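December, 4:15 p.m.
Posted by Elżbieta Marciniak

Ticket: planner stalls before drive insertion (Clenlow cell)

Hi Konrad, and thank you for picking this up so quickly! I went back through the planner logs after lunch. The pick is fine and the approach is fine, and then at the pre-insert pose we get "no valid path" on 7 attempts out of 15, always with the drive already in the gripper.

My first guess was the joint limits, so I spent far too long on those (sorry, Lena, for hogging the workstation). They check out. 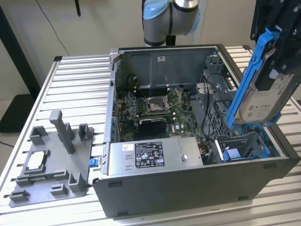

What I think is going on is that the attached-object mesh for the drive and its carrier still has the old padding from the Kornier import, 30 mm on every side, so the planner believes it is touching the cage long before it gets there. I set the padding to zero for that one object, left the rest of the collision model alone, and replayed the saved start states in simulation. More than 1,000 plans, no stalls.

Could you merge the config change when you have a minute? I'd like Shih-chieh to try it at low speed on the arm before we close this, and I'll keep the ticket open until then.

2 comments · 1 share

Recent tickets
Force threshold resets after restart
Aterum viewer shows stale transforms
Camera extrinsics missing from nightly backup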